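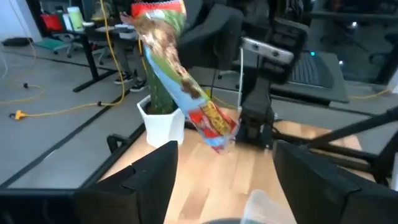
Zomley opens orders for the Catacutan, a two-armed bench robot kit for small and fiddly jobs

5 February 2021

Well, we've finally got something to sell you! After a very long stretch of soldering, swearing and reprinting brackets, Zomley is opening orders for the Catacutan, our two-armed robot kit for benchtops. I'm writing this release myself, as one of the people who built the thing, so please forgive me if it wanders a bit more than a press release should.

The short version for anyone on a deadline: the Catacutan is a pair of robot arms on a black metal frame, with a gripper on each arm, a small camera at each wrist, and the software to teach it jobs by showing it what to do. It's priced at $3,331 as a kit, before freight and tax. Orders are open from today and the first boxes go out in August. If that's all you needed, thanks for stopping by, and the contact details are down the bottom.

Now the longer version.

What it's for

We started out wanting a robot for the kind of work that gets done at a table. Picking things up, putting them in other things, holding something still with one hand while the other hand does the tricky bit. Most of the arms we could afford were sold singly, and you don't realise how much you lean on your second hand until you try packing a box without it. So the Catacutan has always had two.

The jobs we care about most are the soft and floppy ones. A block of wood is easy, more or less. It stays the shape it was when you looked at it. A snack bag is a different animal altogether. It crumples, it twists when you lift it, it's shiny enough to throw highlights straight into the lens, and the printing on it bends every which way, so the camera sees a new pattern every time. We've spent a big part of our development time on packets and wrappers for exactly that reason, with a cactus in a pot and a frosted plastic cup sharing the table. If you want to know whether a gripper and its camera are any good, hang a crinkly bag between them and see how you go.

We like a bit of clutter on the table too. Plenty of demos are done on a clean white surface with one bright cube in the middle, and I've got nothing against a cube, but my own bench has never looked like that and I doubt yours has. Our practice table is ordinary blond wood in an ordinary office, with chairs and cables and people's legs in the background. The cameras have to put up with all of it.

What's in the kit

You get both arms, already assembled and tested, and a flat pack of rods and struts for the frame. The frame bolts together with the hex keys we supply. My first build took a whole afternoon, mostly as I'd put one side on back to front, and the instructions now have a very large drawing of that step.

Each arm comes with a two-finger gripper. The fingers are black, chunky and easy to replace, and we include a spare pair. They're wide on purpose. We tried slimmer ones early on and they looked terrific, but they let soft things fold around the tips and slide away, and after a week of that we went back to the fat ones and haven't looked back.

The cameras mount at the wrists, so each one looks along its own gripper at whatever is about to be picked up. It also means each arm can see the other one working, and that has been more useful than we expected when a thing needs to be passed across. There's a length of cable for each camera, clips to run it down the arm, and a printed sheet on where the clips go. Please follow the sheet! A loose cable loop will find something to catch on, every single time.

The software runs on a reasonably recent desktop computer, which you'll need to supply. You'll need your own table as well. We recommend a sturdy one with a matte top, and if it wobbles when you lean on it, it'll wobble when the arms move.

How you teach it

There's no code to write unless you want to. You move the arms through a job by hand while the cameras record, and then you do it again, and again, with things shifted slightly each time. We suggest 50 goes at a new job before you ask the robot to try it alone. Simple ones can get by with 30. It's a bit dull, I won't pretend otherwise, but put some music on and it's done before lunch.

If a recording goes wrong you can bin it with one key and start over. You can also pause part way through, which I insisted on after my phone kept ringing in the middle of good ones.

For people who do want to get into the code, it's all there and it's documented. You can swap in your own grippers, change the cameras, or throw out our training setup altogether and use your own colour and depth processing. We'd love to hear what you do with it.

What it won't do

I'd sooner you read this part now than find out after you've paid. The Catacutan isn't a factory robot. It's slow compared with one, it shouldn't be left running with no one in the building, and it's not made for heavy lifting. Keep it to light household and workshop objects. It also isn't rated for food handling, so unopened packets are fine and sandwiches are not.

Wrinkly and reflective packaging is still hard. We've put a lot of work into it and we're pleased with where it's at, but a glossy bag under a bright lamp can still fool it. Moving the lamp usually helps. See-through and frosted plastics can be tricky as well, and the manual has a section on those with a few lighting setups to try.

And it does need clear space around it. Two arms swinging about cover more ground than you'd think, so keep mugs, elbows and anything you're fond of outside the marked area. The stop button goes on the front of the frame where you can reach it from your chair.

Who we think will want one

Schools and colleges have asked us most, followed by small labs and the sort of home tinkerer who already owns too many clamps. We've also been talking with Stunden, who'll be running our training days. Those are a one-day session, with 10 places in each, and you'll go home having built a frame, recorded a job and (with any luck) watched the arms do it back to you. You don't need to have ordered a kit to come along.

Spare parts and repairs will be handled through Barnum. We chose them as they'll sell you one screw if one screw is what you need, and they've agreed to keep gripper fingers, cable clips and camera mounts on the shelf. Motors may take a little longer. If something goes wrong in the first year and it's our fault, we'll fix it and pay the freight both ways.

Why a kit?

I get asked this a lot. Partly it's the cost - shipping a fully built frame is dear, and most of what you'd be paying for is air. But I also think people look after a machine better when they've had it in pieces. If you've bolted the frame together yourself you know which bit is rattling. We did think hard about offering a ready-built one, and we may yet, but for this first run it's kits only.

Ordering

You can order through the Zomley website or by emailing the sales desk. We're asking for a deposit now and the balance when your kit is packed. If you change your mind before it ships, you'll get the deposit back in full. Kits go out in the order that deposits arrive, and we'll write to everyone with a shipping week once parts are in.

Schools can order on an invoice and don't need to pay a deposit. Please mention that you're a school in your first message, as it goes into a different pile.

We ship within Australia and to New Zealand for now. If you're somewhere else, send us a note anyway, it helps us work out where to go next.

Notes for media

Loan kits are available for review from the first production run. We'd ask that you keep one long enough to teach it a job of your own choosing, and we're happy for you to pick something awkward. Bring your own packets! Demonstrations at our office can be booked through the media desk, and you're welcome to film. Wear shoes you don't mind stepping over cables in.

Media contact: Media Desk, Zomley
Sales contact: Sales Desk, Zomley

14 shares | 3 comments

Related items
Stunden to run Catacutan training days
Choosing a table for your robot arms
Spare parts and repairs with Barnum
Gripper fingers: why we went back to wide
Teaching your first job, start to finish

Get Zomley news by email. Enter your address to join our newsletter. You can unsubscribe whenever you like.

This site uses cookies to remember your settings and to see which pages get read. By continuing to browse you agree to our use of cookies.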